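Jakis项目组碰头会记录(去Ruretti开放日参观之后)

日期:2026年2月23日
到场:Jolán Bárány、Houshang Shojaei、Aldo Gentile、Ivan Pavliuk,还有我
请假:Ardalan Nouri(在Chareonsuk那边调输送带,中途打了个电话进来)
记录:我。先打个招呼,我记得比较啰嗦,大家嫌长就直接翻到后面的待办。

一、上次的尾巴

上次说好要把车票和午饭的单子交齐,Aldo的还是没交,他说在外套口袋里,外套在车上。行吧,这周给我就好。Ivan借走的那套安全鞋已经还了,尺码不对,他穿着走了一整天,脚后跟磨破了,建议以后出发前先报鞋码。这条我觉得特别实在,直接记成待办。

二、参观情况,大家轮流讲

Jolán先讲。她对Ruretti的总体印象很好,接待的人讲解清楚,也不怕被问。开放日上午是厂区那条装盒线,下午是后面的演示间。装盒线我们自己也有类似的,她觉得最值得学的是换型:料盘往轨道里一推,卡住,屏幕上点一下,线就接着走了。我们Ritari这边换一次型要找扳手、找垫片、找那个知道垫片在哪儿的人……她说到这里大家都笑了,笑完又有点难受。

Ivan补充了一点,装盒线的围栏门做得很讲究,门一开机械臂就慢慢停,不会猛地一顿,盒子也不会甩出去。他专门请讲解员开了几次门,开到后来人家都看他了。他想知道这是控制器里的设置,还是他们自己写的程序,当场没问出来,要发邮件再问。

Houshang讲下午的演示间。他是全组最兴奋的一个,一坐下就把本子翻开,画得满满的!演示间做的是数据采集,人手里握着夹爪干活,夹爪上带着相机,干的过程就录下来,以后拿去训练机械臂。现场布置成一个小厨房的样子,演示的活儿是准备早餐,烤面包、放肉片、抹酱这些。背后挂的黑布上贴着彩色的大字母,拼的是Fast UMI,我一进门先看见的就是这个,觉得挺喜气。

Houshang说他原来一直以为采数据必须有一台真的机械臂摆在那里,人在旁边遥控,所以我们去年报预算的时候把这块砍掉了。看完以后他觉得这个判断要重新想。手持的东西拿起来就能走,放进一个箱子就能带到Chareonsuk的车间去,在人家真正干活的台子上采。

Aldo泼了点冷水(他的原话是“我负责泼冷水”)。他有几点担心,我按他说的顺序记:
厨房台面干净,我们那边台面上有油有面粉,相机镜头糊了谁来擦,多久擦一次。
人手握着夹爪,动作总会不自觉地绕一下、抖一下,机械臂跟着学,会不会把毛病也学进去。
还有,演示的人都是熟手。换成我们包装班的同事,一个班下来手腕受不受得了。

第三点大家讨论得最久。Jolán试握过,她觉得刚拿起来还好,举着等的时候比较累,尤其是手要悬在台面上方、等另一只手把东西放稳的那几秒。Ivan也试了,他手大,觉得握把偏细。我自己也排队试了一把,夹一个小瓶子,夹起来容易,放下去难!手指一松,瓶子就跟着歪。讲解员让我先碰到桌面再松,我照做,好多了,不过后面排队的人已经开始咳嗽了。

Ivan说他注意看了夹爪手指上那层黑色的泡沫面,带棱的,觉得这个设计对我们有用。我们现在夹软包装用的是光面硅胶,夹面包袋老打滑。他想弄几片类似的泡沫贴到现有夹爪上先试一试,不用等什么项目立项。大家都同意,这个不花几个钱。

另外手指上贴着黑白方块的标记,Houshang问过讲解员,说是给相机认手指位置用的,这样能知道夹爪张开多大。Aldo马上问油沾上去怎么办。Houshang说那就擦。Aldo说又是擦。我如实记录。

三、Ardalan电话里说的

信号时断时续,我能听清的大概是这些。他那边输送带已经跑顺了,Chareonsuk的班长对采数据的事不反对,但是有条件:不能占用早班,不能挪他们的料架,来的人要自己带防滑鞋(又是鞋)。他还说可以腾出靠墙的一张台子,长度够两个人并排站。桌面上方有一根横梁,挂块布应该没问题。

他问我们布到底有什么用。Houshang的理解是让背景简单一点,后面走来走去的人和架子别录进去太多。这是他自己的理解,他没跟Ruretti的人核实过,所以我也放进邮件的问题里一起问。

Ardalan最后提醒,别一上来就弄复杂的。先选一样东西、一个动作,比如把餐盒从左边拿到右边,做顺了再加。这个建议得到全票支持,包括Aldo。

四、钱和数量

Houshang报了个粗账。两套手持夹爪连同备用手指、支架、箱子,合计3080欧元,不含电脑,电脑先用实验室那台旧的。Jolán问能不能先借,他说开放日上提过一嘴,对方让我们写信讲清楚用途。那就先写信,借不到再讨论买的事。

第一轮想采200条,一个动作,餐盒从左到右。Aldo觉得应该留一部分专门放着不用,等训练完了拿来对照,大家觉得有道理,具体留多少由他定。Ivan问一条算多长,从手进来算起还是从夹爪碰到盒子算起?这个问题一出来大家安静了一会儿。定下来是这样:夹爪先停在起始位置,听到提示音开始,回到起始位置结束。起始位置用胶带在桌上贴个框。

五、我们自己的开放日

三月份轮到Ritari接待客人,Jolán这边目前登记的有将近80人,比上回多,茶水间肯定站不下。路线初步想的是先看仓库,再看包装线,最后到实验室。她希望最后一站能让客人动手,因为她自己在Ruretti印象最深的就是能上手那一段,前面听讲解时站久了,到那里一下就精神了。

我很赞成!但我也提了一个意见:Ruretti那天演示台前面没有拉线,大家都往前挤,后排的人基本只能看见前排的后脑勺。我们的台子最好横过来放,让客人从三面看。Ivan说那电源线就得从地上走,要压线槽。Jolán说压线槽仓库里有。Ivan说仓库里那些是断的。待查。

演示内容也聊了聊。Aldo主张就演示餐盒,跟业务对得上,客人看得懂。Houshang想弄个带点生活气息的,他对那个早餐台念念不忘。我个人也偏向早餐,面包一烤,整个屋子都有味道,人自然就围过来了。可是实验室的烟感装得很低,上次有人用电热壶都差点惹事,所以烤面包这一项要先问过安全那边。问之前请各位不要自己带面包机来(Houshang,我看着你呢)。

六、待办

我:给Ruretti写信,问借用夹爪的事,附上Ivan的围栏门问题和黑布问题。
Houshang:把本子上的图整理成一页能看懂的,发群里。
Aldo:定下留作对照的部分,顺便交车票。
Ivan:找带棱的泡沫,贴到现有夹爪上夹面包袋试试;清点压线槽。
Jolán:更新开放日名单,问茶水间之外还有没有地方可用;去问烟感。
Ardalan:量一下那张台子和横梁的高度,发尺寸。
所有人:报鞋码。

七、散会前的几句闲话

正式内容讲完以后大家没有马上走,又围着Houshang的本子看了半天。他把演示台的摆法画下来了,烤面包机放哪边、盘子放哪边、酱放哪边。Jolán说她没注意过顺序,只记得东西摆得挺近,伸手就到。Ivan说近了容易碰手,两个人各握一个夹爪,台子再小一点就要打架了。我倒觉得这个摆法可以直接搬来当我们的参考,先用空餐盒和空瓶子摆一遍,两个人站上去比划比划,看胳膊会不会撞到。
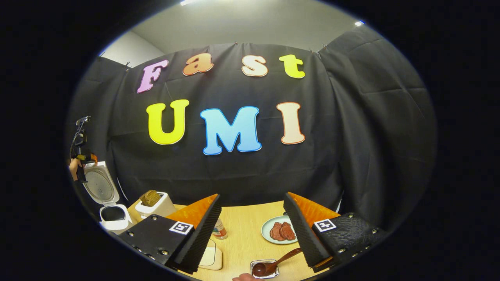 比划的时候最好左撇子也来一个,我们组里Ivan就是,他说平时用哪只手拿夹爪都行,但抹酱一定得用左手。那张胶带框也先别贴死,等他试过再定位置。下次碰头的时间等Ardalan从Chareonsuk回来再约,地方还是这间,椅子请自己搬,隔壁借走的还没还回来。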